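Wollow rain jacket, sizing and lining?

tarn_83
Looking at the Wollow three-quarter rain jacket for walking to work. The size chart puts me between a medium and a large. I'd be wearing a jumper under it most of winter. Anyone own one?

Fabian Holzer
I have the older version in navy. Go up a size if you're layering. The body is fine but the sleeves are narrow from the elbow down, and the lining grabs at wool.

mossgully
Disagree. I'm a true medium, bought the medium, and it goes over a fleece without trouble. If you size up the shoulders droop and the hood falls over your eyes. Wollow cut everything generously.

Fabian Holzer
They did until they changed the pattern. Compare the style number on the tag. Mine is 1674, the current one is 2582.

mossgully
Mine's 1674 as well, so it's the same jacket and we just have different arms.

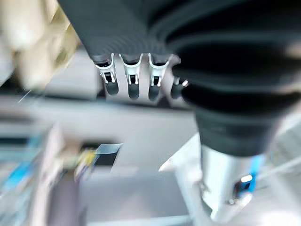 Thaddäus Plattner
I'd think about the cuffs before the size. The Wollow has a plain hemmed cuff with a snap, and rain runs straight up it when you hold an umbrella. The Cavent parka has an inner rib cuff, fine ridges set close together like the ones curving round that dark grey hand in the picture, and it closes properly at the wrist. Same sort of length, slightly heavier, and the colour range is dull.

tarn_83
Hadn't considered the Cavent. Is the rib replaceable? I wore through the cuffs on my last coat in two winters.

Thaddäus Plattner
Any alterations place can do it. Zürcher sell rib by the metre, and 716 was a close match for the charcoal.

mossgully
Rib cuffs soak up water and stay cold all day. I'd still take the snap.

tarn_83
Fair enough. I'll try both on in September when the new stock is in. Will post what I end up with.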